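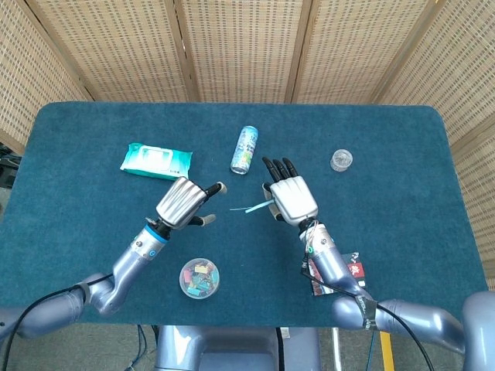

Visitors at the June open day asked most often whether they could stand closer, and the reply from Plurnum was that they could, provided the operator had both arms at rest and the marked line had been pointed out to them first. The instructions in this section follow that reply.

## 4. Running the Table Demonstration

This section applies to the two-arm Plavico unit as shown to guests in the Fillden hall. Staff must have completed Section 3 (Power and Cabling) before starting.

### 4.1 Preparing the table

1. Place the folding screen behind the table and bring its sides forward. Leave the operator's side open.
2. Smooth the table cover by hand. Wrinkles in the fabric may catch the fingertips.
3. Set out small everyday items within reach of both hands. Packets, empty cans and light plastic tubs are suitable. No item may weigh more than 300 grams.
4. Leave open space between items. The order in which they are set out is not important.
5. Check that no cable lies across the table or under the operator's feet.

**Note:** Sealed tubs of small pieces may be used. Open tubs should be kept for the second half of the visit, when there is time to pick up spills.

### 4.2 Starting the session

1. Ask guests to stand behind the marked line, 2 meters from the table edge.
2. Turn the key on the control cabinet to READY and wait for the tone.
3. Enter program 123 and press CONFIRM. Both arms will move to the rest position.
4. Announce in a clear voice that the arms are about to move.
5. Press START. The first task is a slow reach and grip with one hand.

**Caution:** Do not reach over the table to straighten an item while the program is running. Press PAUSE, wait until both arms have stopped, and then move the item.

### 4.3 If an item is dropped

1. Press PAUSE.
2. If the item is on the table, return it to an open spot and press RESUME.
3. If the item is on the floor, leave it there until the end of the task.
4. Write the drop in the session log. Guests may be told that drops are recorded.

### 4.4 Guest operation

Guests may use the hand controller only in the Naseri mode, which limits speed and keeps the arms inside the table area. One guest may operate at a time. The staff operator must hold the stop button throughout.

**Caution:** Naseri mode does not limit grip force. Remove glass and anything with a sharp edge before handing over the controller.

### 4.5 Closing

1. Press END and wait for the rest position.
2. Turn the key to OFF and remove it.
3. Clear the table and wipe the fingertips with a dry cloth.
4. Sign the log and return it to the front desk, extension 1685.

For faults shown on the cabinet display, see Section 6.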